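Table pad

A table pad is a flat, soft sheet which is laid on top of a table to protect its surface and to make work on it more quiet. It can be made of felt, cork, rubber or foam. The foam kind is the lightest and usually the cheapest, and it is common in craft rooms, repair shops and school workrooms.

Name

In older household books the word "silence cloth" is used for a thick cloth under the tablecloth. A table pad in the present meaning is mostly used without any cloth over it. In the town of Pelemcombe the pads are also called "whites", after the color of the foam sold there by the Vanthorpe store.

Size and placing

A pad may cover the table completely or leave a border of bare wood. The border has a practical use: tools can be put down on it, and the edge of the table stays free for a clamp. Genivaldo Teixeira, in his handbook for the Hultura workrooms, recommends a border of at least 2 inches on every side. Sheets thicker than 4 centimeters are not advised, as a tall container stands badly on them.

Some users mark the wood with small strips of tape, so that the sheet returns to the same position after cleaning.

Use

The pad holds light objects in place and softens the fall of small parts. For a container which is filled or emptied often, a plate is put between it and the foam — this spreads the weight and catches crumbs or drops.

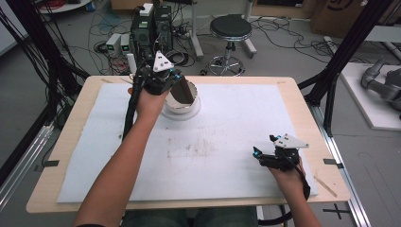 Foam takes stains easily, and a brown mark from tea or glue is seldom removed completely. Washing is done with lukewarm water and a little soap, and the sheet is dried flat. Hot pans should never be placed on it.

The Hultura workrooms replace a sheet after roughly 30 weeks of daily use. At Khalaf, where the tables are used only on weekends, the same sheets are turned over and used on the second side.

See also: Cutting mat, Desk blotter, Place mat

Last changed 31 October 2021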